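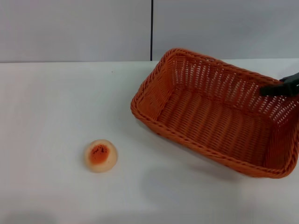
图3 夹爪指尖抵在编织篮远侧内壁、靠近篮沿处；桌面左下方为待放入的小圆形食物状物件。

4.2 篮沿接触与篮体漂移

前一节的抓取任务都假定容器是固定的。在正规实验室里这不难办到，拿四颗螺钉拧在光学平台上就行。我们的平台搭在Trurport共享工坊靠里的一张白色桌子上，工坊规定桌面不得打孔，胶带过夜须撕掉，于是容器只好自由地待着，并且很快表现出自己的主见。本节讨论的就是这一情形：目标物在桌面一侧，容器在另一侧，机械臂须先把容器调整到可投放的位姿，再去取物。

图3中的篮子斜放，长边朝右上方延伸。这一姿态对人来说毫无困难，对我们的规划器则相当不友好。规划器最初由Lucian Cârstea在自家厨房里写成，当时所用的容器是一只不锈钢方盘，壁面光滑，边沿平直，法向量一算便知。换成编织篮以后，深度相机在远侧内壁的镂空格子处取到的点有一部分落在篮壁上，另一部分穿过去落在后面的桌面上，点云看上去像一块被虫蛀过的布。平面拟合照样会给出一个结果，而且置信度不低，这是我们后来不再相信置信度的起因。

为此我们放弃了对篮壁整体建模，只保留篮沿。篮沿较粗，绕篮口一周，在颜色上也与白色桌面分得很开，用色调阈值加形态学闭运算即可提取出一条基本连续的环带。将环带投影到桌面平面，拟合圆角矩形，得到篮口的中心与朝向。接触点选在远侧长边的内侧，距篮沿14毫米。选这一深度没有什么高深的理由：再浅，指尖容易从篮沿上方滑脱；再深，指尖会卡进镂空格子，退出时把整只篮子一并带走。后一种情况发生在一个周五的晚上，篮子跟着机械臂完成了一整套归位动作，姿态十分端正，日志里记录为“任务成功”。

接触动作分为三段。第一段为自由下降，夹爪半开，速度上限为每秒200毫米。第二段为贴壁，夹爪沿篮壁法向缓慢移动，直到电机电流超过空载均值的某一倍数。第三段为拖动或旋转，末端沿圆弧运动，圆心取篮口中心在桌面上的投影。我们没有六维力传感器，预算里曾经有过，后来变成了一块新的电源板，因为旧的那块冒了烟。用电流代替力测量，精度自然有限，尤其在减速箱没有热起来的时候，静摩擦造成的电流尖峰与真正的接触几乎无法区分。Corina Bratu提出在每次试验前让各关节空转两个来回，这一做法在文中称为“预热”，在工坊里称为“做早操”。

夹爪本体沿用Munteanu式平行连杆结构，指尖为可更换件。我们先后试过三种指尖覆层：热缩管、自行车内胎和浇注硅胶。内胎的摩擦系数最令人满意，气味则不然。硅胶覆层在粗糙的编织面上磨损较快，但更换方便，最后留用的是它。连杆销孔的间隙在装配时便已偏大，反复拆装后更大，指尖侧向可以晃动。我们起初把它列为缺陷，后来发现这点松动能让指尖顺着篮壁的弧度自行贴合，便在设计文档里改称为“被动柔顺”。审稿人若对此有意见，我们愿意改回去。

试验共进行81次，每次由Delia Anghel随意摆放篮子与圆形物件。“随意”二字需要说明：前若干次之后，我们发现她总把篮子放在桌子右侧，把物件放在左侧，两者离得很开，理由是这样看着整齐。为消除这一偏置，后续位置改由脚本生成，投影到桌面上照着摆。两种摆法的数据在下文合并讨论，图3所示的布局可视为前一类的典型。

失败共23次，大致可归为几种情形。最常见的是篮体漂移：拖动时篮底与桌面之间的摩擦并不均匀，篮子绕一个我们没有料到的点转动，末端走完圆弧，篮子只转了一半。由于规划器在第三段中不再更新篮口位姿，它对此毫不知情，接下来会很有信心地把物件投到篮子刚才应该在的地方。其次是误触发，电流在下降途中越限，夹爪悬在空中宣布已经接触。还有一类与目标物有关。圆形物件顶面拱起，边缘颜色很浅，与桌面接近，分割时常常只剩下中间的橙红色部分。抓取宽度因而被低估，手指合拢时压在拱面上，物件向旁边滑走。把检测改为先找橙红色中心、再按固定比例向外扩张以后，这类失败明显减少。顺带一提，橙红色中心与篮子本身的颜色也不算远，早期版本的程序曾把整只篮子认作一个特别大的目标物，并尝试抓取。

针对篮体漂移，我们比较了两种补救办法。一种是闭环，在第三段中每隔一小段弧长停下，重新拟合篮口，再规划余下的部分。停顿使动作显得犹豫，旁观者普遍认为机器在思考，我们没有纠正。另一种是开环，在篮底粘四片防滑垫，使转动中心更接近几何中心。Catinca Husar主张后者，认为花一个下午写代码去解决几片垫子能解决的问题不太体面。Ecaterina Pană主张前者，认为容器不该为了机器人而改装。两人的意见都写进了工坊的白板，并保留至今。本文结果均采用闭环方案，防滑垫方案的数据留作对照，见4.4节。

需要指出，上述接触策略依赖篮沿完整可见。当篮子靠近视野一侧、有一部分落在画面之外时，圆角矩形拟合缺少一端的约束，长度估计会漂，朝向则相对稳定。我们的处理是此时只使用朝向，把中心沿长边方向的不确定度放大，并将接触点限制在可见的那一段篮沿上。这一规则写得保守，有时会让夹爪去够一个并不顺手的位置，肘部关节离限位很近，听起来也不太愉快。相机支架若能再高一些，问题会小得多，但再往上就是Vedis牌的工坊吊灯，而吊灯是先来的。

参数整定的完整记录及Zullero控制板的固件改动列于附录B。其中电流阈值一栏有两处手写涂改，以后写上去的为准。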